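# Kikitz Linen Rental: Frequently Asked Questions

Most of what people ask us by phone is answered on this page. If your question isn't here, use the contact details in the last section. Prices are on the separate price sheet.

## Ordering

### How far ahead do I need to order?

Two weeks is enough for most colors and sizes. White, ivory and black are usually in stock with only a few days' notice. For weddings in May, June and September, order as early as you can. You can change the count later.

### Is there a minimum order?

Yes. The minimum for delivery is 100 napkins, or any order that comes to the same price. There is no minimum if you pick up from the warehouse yourself.

### Can I change my order after I place it?

You can add or remove pieces until noon, six days before your event. After that we can usually add pieces if we have them, but we can't take any off, as the order will already be pressed and bagged.

### Do you need a deposit?

We take a deposit of one quarter of the total when you book. The rest is due before the order leaves the warehouse. The deposit is refundable until the six-day cutoff, less the card fee.

### Can I reserve linens without knowing my guest count?

Yes. Give us your best guess on the high side and we will hold that many. You are only billed for the number on the order at the cutoff.

### How many pieces do you keep?

The warehouse holds 4000 napkins across all colors, along with tablecloths, runners and chair sashes. Large orders in one color are the ones that run short. Ask before you print invitations to match.

## Sizes and fabrics

### What size tablecloth do I need?

Measure the table, then decide how far down you want the cloth to hang. For a square or rectangular table, add twice the drop to both the length and the width. For a round table, add twice the drop to the diameter.

A 60-inch round table with a 15-inch drop takes a 90-inch cloth. The same table needs a 120-inch cloth to reach the floor, if the table is the standard 30 inches high. Folding tables vary more than people expect, so measure the ones at your venue.

### What fabrics do you carry?

We have three:

- **Spun polyester.** Soft, holds its color, resists wrinkles. This is what most customers rent.
- **Cotton.** Absorbs better and feels heavier. It creases easily and costs more.
- **Polyester satin.** Shiny on one side. Good for runners and overlays, poor for wiping hands.

### Will the colors match from one piece to the next?

Pieces in the same fabric and color should match closely. We retire anything that has faded. Different fabrics in the same named color will not match exactly, and royal blue shows this the most. If you want the napkins and tablecloths to look the same, rent both in the same fabric.

### Can I see a sample first?

We mail up to six swatches at no charge. You don't need to send them back. If you want to see a full-size cloth on a table, come to the showroom during open hours. No appointment is needed for that.

### Do you carry patterned linens?

A few. We have a buffalo check in red and in black, and a narrow ticking stripe called Bisht in gray. We no longer stock florals.

## Delivery and pickup

### When will my order arrive?

Local deliveries go out the day before your event, between 9 a.m. and 4 p.m. We text when the driver is on the way. For a Saturday event at a venue that won't accept early deliveries, call us and we'll set a morning time. There is a charge for timed deliveries.

### Do you set up the tables?

No. The driver brings the bags inside the door and gets a signature. If you want the tables dressed for you, ask your venue or planner. Bimla Saxena at our front desk keeps a list of local people who do this work and will email it to you.

### How are the linens packed?

Tablecloths come on hangers under plastic, sorted by size. Napkins come flat in bundles of 25, with a paper band around each bundle. Each bag has a tag with the size, color and count. Please check the tags when the order arrives and call us the same day if something is wrong.

### Do you ship outside the area?

We ship napkins and runners only. They travel folded and will need a quick press when they reach you. Tablecloths are for local customers.

## During the event

### The tablecloths have fold lines. What can I do?

Hang the cloth or spread it on the table the night before and most light creases will drop. For deeper lines, use a garment steamer from the underside. You can also mist the cloth with plain water and smooth it by hand. Don't iron a polyester cloth on a high setting. It will melt or turn shiny, and we have to charge for it.

### Can I use candles?

Yes, in holders that catch the wax. Wax is the most common reason for a damage charge. Please don't try to scrape it off or iron it out. Leave it alone and set the piece to one side for us.

### Can I pin or tape things to the cloths?

Safety pins are fine on spun polyester and cotton. Don't pin satin. Please don't use tape, glue dots, staples or hot glue on anything.

### Do you fold the napkins?

We can do a simple pocket fold or a flat rectangle for a small charge per piece. For anything more involved, you will need to fold them on site. Cotton holds a standing fold better than polyester does, and a light spray of starch helps.

## Returns

### Do I have to wash the linens?

No, and please don't. Home washing sets stains that we could have taken out. Shake off crumbs, food and confetti, then put everything in the return bags.

### What if the linens are damp?

Hang them over chairs or a railing to dry before you bag them. Mildew can start overnight in a closed bag, and it doesn't come out. If you can't dry them, leave the bags open and tell the driver.

### When are returns due?

By noon on the second working day after your event. If we are picking up from a venue, have the bags together in one place near the door. Late returns are charged by the day.

### How do you check returned pieces?

Every piece is counted when it arrives, then washed, dried and inspected. The person inspecting opens each cloth on a table and pulls it out by the edges to look for holes, burns, loose hems and stains that survived the wash. Anything doubtful is washed again before we decide whether to charge. You will get a final count by email within six working days.

### What will I be charged for?

Ordinary food and drink stains are included in the rental. You pay the replacement price for missing pieces, burns, tears, mildew, and wax or glue that won't come out. If you pay to replace a damaged piece, you can have it. Just tell us before the end of the month.

### I found one of your napkins after I sent everything back.

Mail it or drop it off. If it gets here within two weeks, we refund the missing-piece charge.

### I returned my own tablecloth by mistake. Can I get it back?

Usually. Call as soon as you notice and describe the size and color, along with any label on it. We hold stray pieces for two months. Nikau Lockyer runs the laundry side and will look through the shelf for you.

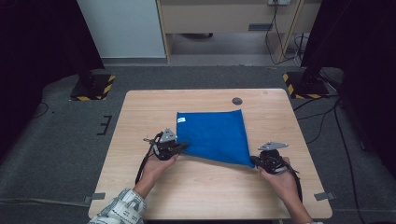 ## Contact and hours

The showroom is open Tuesday through Friday from 10 a.m. to 5 p.m., and on Saturday from 9 a.m. to 1 p.m. Warehouse pickups and returns use the side door on the parking lot side. Ring the bell and wait.

For new orders, use the request form on this site. For changes to an order you already have, reply to your confirmation email so that your order number stays in the subject line. If you have a delivery problem on the day of your event, call the number printed on your packing slip.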